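The ferry to Druma runs twice a day until November, then drops to 2 crossings a week. Most of the 165 people who live there year-round plan their shopping around it. Flour, lamp oil and chicken feed come over from Skakdale on the early boat, and the store sells out of bread by noon.

Winter used to be longer. Older residents remember the channel freezing for 52 days, when the mail came across by sled. 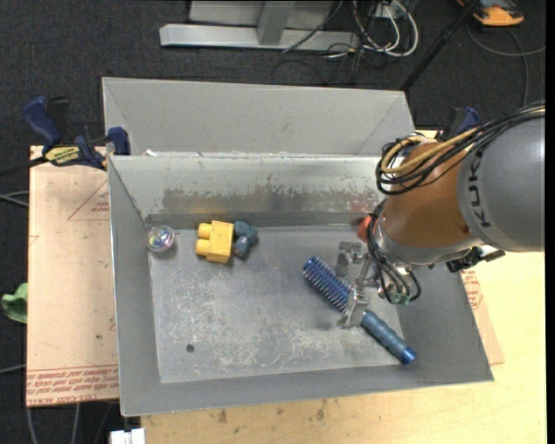 The school closed seven years ago, and children now board in Skakdale during the week.

Last updated: Sunday, March 15, 2020
Contact us | © Zetolgate | Back to top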